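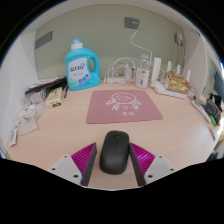
Ribbed-pad fingers closed on the computer mouse, desk station.

Comparing two finger sets on a hand-held parallel gripper: what should be held constant?

Posted by Maeve Keogh in Grippers and End Effectors, 21/05/2020

Our department at Skunemar has been asked to recommend one finger set for the hand-held grippers used in our desk and household tasks. Two sets are under consideration. The first is the ribbed set supplied with the tool, with magenta pads and dark gray backing. The second is the Numoneo set, which has a flat, smooth pad of the same length and fits the same screw pattern. Both open to 90 mm at the tips on our handle. The camera is mounted above the fingers on the same bracket in both cases.

The station is an ordinary computer desk in a built-in cabinet. The items on it have been left as they would be in normal use, including a mouse and mouse pad, a bottle of laundry detergent, papers, a router with its cables, and a number of plastic bags and packets. The present task is limited to the mouse: the operator approaches from the front of the desk, closes on the sides of the mouse, lifts it clear of the surface and sets it down on the pad.

Each finger set has been used for one round of trials by the same two operators. In the ribbed round we recorded 17 failed grasps. In the smooth round we recorded fewer, but the operators had by then become used to the task, and one of them has stated that the mouse was approached more slowly. I am therefore not willing to put the two totals side by side in a recommendation.

Guidance is requested on the following points.

First, the order of trials. Is it sufficient to repeat both rounds in the reverse order, or must the finger sets be exchanged during a session? An exchange requires the removal of four screws and a new zero on the opening sensor, and the operators would prefer not to do it often.

Second, the definition of a failed grasp. Our form has a single box. It is marked when the mouse leaves the fingers before it has been set down, and it is also marked when the mouse turns between the fingers but remains held. The operators do not agree on how much turning should count.

Third, the camera. The fingers occupy the lower part of the view at all times, and the ribbed pads are a very bright color. The smooth pads are black, as is the mouse. I would like to know whether this should be treated as part of the comparison or kept out of it. The recordings will later be used to train a policy for a fixed arm, and our target is 1,000 accepted recordings with whichever set is chosen.

The handle firmware is version 2 and will not be updated before the work is finished.

Maeve Keogh

3 answers, sorted by votes

nicaodha_instruments
Member, Grippers and End Effectors

The following reflects the procedure used at Nic Aodha for finger and pad evaluations. It was written for powered grippers, but most of it applies to a hand-held tool.

Order of trials. Repeating the rounds in reverse order is better than what you have, but it will not repair the first pair. The operators have already learned the task and cannot be returned to their earlier condition. I would set aside the existing totals, describe them in the report as practice, and start again. Divide the new work into short blocks and exchange the finger sets between blocks. One operator should begin with the ribbed set and the other with the smooth set. If the exchange is too slow, obtain a second handle and leave one set on each. In that case the handles must also be swapped halfway through the work, or the comparison becomes one of handles.

Please do not omit the new zero after an exchange. On several tools of this type the recorded opening is calculated from the zero position, and a small error there will appear later as a difference in grip width between the two sets. Close the fingers fully on nothing, take the zero, then close them on a gauge block and write down the reading. The block reading should go on the trial sheet for every block of trials.

Definition of failure. A single box is not adequate for this purpose. We use separate entries for an object that is never lifted, one that is lifted and dropped, and one that is held but has moved relative to the fingers. The last of these is usually where two pads differ. For a computer mouse I would judge the movement at set-down. Fix a strip of tape to the mouse pad, and if the mouse comes to rest pointing outside the strip, the entry is made. The operator should not be the person who makes it.

You should also consider where the fingers close. A mouse has a rounded outline, and the widest part of the body is seldom the part that is easiest to reach from the front of the desk. If the jaws meet it forward or behind the center of its weight, it will tip on lifting with any pad. I would ask the operators to close at one agreed position for half of the trials and to close wherever they choose for the remainder. The first half tells you about the pads and the second half tells you about the pads in use, and a department asked for a recommendation will generally need both.
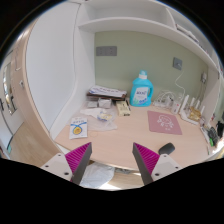 Start position should be fixed as well. The approach ought to begin with the fingers fully open, at a set distance from the front edge of the desk, with the mouse to one side on some trials and directly ahead on others. Operators tend to begin each trial from the place where they finished the last one, and after an hour the starting distance has shrunk considerably. A mark on the floor for the feet is enough to prevent it. The same applies to height. With a hand-held tool the angle at which the fingers meet the desktop depends on the stature of the operator, and a tall operator will bring the tips down onto the surface more steeply.

As regards the rest of the desk, I would leave the papers, packets and cables where they are, provided that they are in the same place for both sets. Take one reference picture of the layout at the start of each block and restore the layout to match it. Thin plastic bags deserve some attention. A ribbed pad can catch the edge of a bag on the way past, and a trial spoiled in that manner should be recorded under a separate heading and repeated.

The question of color is addressed by others below and I will not repeat it, except to say that I agree it should be reported.

gantry_and_sons
New member

We had the smooth ones on a different handle and they were fine. The ribbed ones are also fine. For a mouse it will make little difference, in our experience, and the detergent bottle would be a much better test. I would buy the less expensive set.

Comment from Maeve Keogh: Thank you. The two sets are within a small sum of each other and price is not a consideration. The bottle is scheduled for a later round. Its handle should fall within the opening of the fingers, but the weight when full may be beyond what the operators can hold steadily at that reach, and the matter will be reviewed separately.

Comment from gantry_and_sons: Then empty it to half.

Stotach Vision Desk
Member, Cameras and Calibration

This reply is confined to the third point.

The color of the pads should be kept out of the grasp comparison and reported under a heading of its own. The two matters have different owners in most organizations. Whether the mouse stays in the fingers is a mechanical result and would be the same if the camera were switched off. Whether the recordings are suitable for training is a result about the images, and it can be settled with far fewer trials.

A bright pad has some practical value. It is easily separated from a pale desktop and from a black object, so the position of each finger can be checked in the recording without reference to the opening sensor. We have used this to find recordings in which the sensor had lost its zero. With black pads against a black mouse, the line of contact is difficult to see, and reviewers at Stotach have disagreed on the moment of closing by several pictures in a row. Adding a thin colored band to the outer side of each smooth pad removes most of the difficulty and does not alter the contact surface.

Against this, a large area of strong color can disturb the automatic white balance. The effect is greatest when the fingers are wide open and little else of a strong color is present. Your walls and furniture should be checked for a change in tint between the open and closed positions. The remedy is to set the white balance and the exposure by hand at the start of the session, with the fingers half open, and to lock both. This must be done again if the room light changes. If your camera will not hold a manual setting after it is powered off, a printed reminder on the handle is advisable, as the fault is hard to see until the files are placed together.

One further item concerns the fixed arm. If the arm will carry the same fingers as the handle, their appearance in the recordings will match and no further step is needed. If it will carry others, decide this before the main collection begins. A policy trained with one set in view may perform poorly when a set of another color appears in the same part of the picture, and 1,000 recordings is a large number to repeat.

Comment from Maeve Keogh: The arm will carry the chosen set, with the same bracket and camera. I have asked the operators to lock exposure and white balance from the next session. The form has been revised to carry separate entries for dropped, moved and not lifted, with a further entry for contact with bags, and a second handle has been requested. The first rounds will be listed as practice. Would the colored band be acceptable on the edge of the smooth pad, or must it be on the outer side only? The edge would be easier for us to reach.

Comment from Stotach Vision Desk: The outer side only. Tape on the edge lifts after repeated closing and will in time reach the contact surface.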